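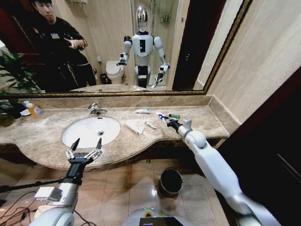 Print this message | E-mail this message

List: Home Swappers
Subject: Re: First swap, what do I leave out and what do I hide?
From: Mehwish Virk
Date: 2024-11-07

Hi all,

Been reading along for a couple of weeks without chiming in, but the note below got me going, so get yourself a coffee (it's a long one!).

> We've agreed to our first swap, ten nights next summer with a family
> of four, and I'm suddenly in a panic about the house. Do you really
> empty your closets? Do you leave food? What about the desk with all our
> bank stuff in it? My husband thinks we should just lock one bedroom and
> be done with it. I've read the list FAQ but it's mostly about insurance.
> Also, do you ask them for a deposit? It feels rude, but it also feels
> dumb not to. Any advice welcome, we are total newbies.

OK, so my first swap was a disaster and it was my own doing. I spent the whole week before we left cleaning like a crazy person, and by the time we got to the other family's place in Drullent I was so worn out that I slept through most of the first two days. And then it rained. I'd scrubbed the inside of the dishwasher and I hadn't left them a single working key for the back door!

So start with the keys. Get two full sets made and try every one of them in every lock yourself, including the mailbox and the shed. We had ours cut at Van Hecke and one set was fine and the other stuck, and the poor people had to climb in over the trash cans the first night because I'd hung the bad set on the hook. They were so nice about it. I still blush.

Closets: no, I don't empty them. I clear half of the hanging space in the main bedroom and two drawers, and I push the rest over to one side. People on a swap live out of a suitcase more than you'd think, at least until day three or four. The kids' room I leave alone, apart from anything my own kids would cry over. Ask the other family how old theirs are, and tell your kids ahead of time that somebody will be playing with their stuff. Mine drew up a list of what was allowed and taped it to the toy shelf. (Two of the stuffed rabbits were off limits. The other family's little girl wrote "OK" next to it in crayon, which I've kept.)

In the bathroom I clear one shelf, put out clean towels and a new bar of soap, and take our toothbrushes and the medicine with us. Done.

On locking a bedroom, I'm with your husband up to a point. We used to lock the study and I found it made the house feel a bit unfriendly, plus that's where the printer is, and guests always need to print a boarding pass. Now I put the bank papers, passports we aren't using and the good camera in one plastic tub with a lid and it goes to my sister's. Takes me 10 minutes. But if you'll sleep better with a locked door, lock the door – just say so in your notes so they don't stand there rattling it.

Food: leave the basics and say out loud that they can use them. Oil, salt, coffee, tea, rice, whatever's open in the freezer. We also leave a first breakfast, meaning bread, eggs, milk and some fruit. I spend up to 50 dollars on that and a bottle of something, and it's the best money of the whole trip. You get in late, you've got cranky kids, the store's closed, and there's a loaf of bread on the counter. You'll love those people forever.

Now the deposit. I know opinions on this list run hot, so take this as one person's view. We don't ask for one from families who've swapped before and have somebody we can call. For a first-time family I'd say yes, and I'd keep it small and the same on both sides, so neither of you feels like a tenant. What I wouldn't do again is go through one of the matching sites that holds the money for you. We did that in July with Plerkirus and they wanted 395 dollars up front, and it took me more e-mails than I care to think about to get it back. Nothing was broken! They just had a form, and then another form. The family themselves (from Tevel, lovely people, bakers) were as fed up as I was.

Then there's the house book, and I saw the FAQ skips it. Please write one! Mine started out as 5 pages and I've cut it down to two, because people were phoning me to ask things that were on page four. It's got the wifi password at the top in huge letters, then trash day, how to light the stove, the trick with the upstairs window, who to call if the water heater quits, and which neighbor has a spare key. Restaurants and all that go on a separate sheet. Don't be shy about the odd stuff. Every house has a light switch that doesn't do anything and it drives visitors nuts.

Oh, and cars. You don't mention a car, so maybe you're not swapping those, but if you are, call your insurance company yourself and get the answer in writing. Don't go by what I say or what anybody else on here says. Our policy changed between one year and the next and I only found out because I happened to call about something else.

One more thing and then I'll quit. Do a video call with the other family if you haven't. You'll learn more from ten minutes of walking around each other's kitchens than from all those messages back and forth, and you'll feel so much less nervous about strangers in your bed, because they won't be strangers. We did ours with everyone talking at once and the dog barking, and I knew right then it would be fine.

Where are you headed, by the way? If it's anywhere near Drullent I have a whole page of notes on where to eat, and a strong opinion about the ferry.

Mehwish

Reply to list | Print this message | E-mail this message

Search the archive
Enter keywords
All dates
Go

Recent messages on this list:
Swapping with a cat in the house
Re: Swapping with a cat in the house
Who pays the electric bill on a long swap?
Offered: three-bedroom near Tevel, dates open
Re: Linens, bring or borrow?
They canceled two weeks out, now what?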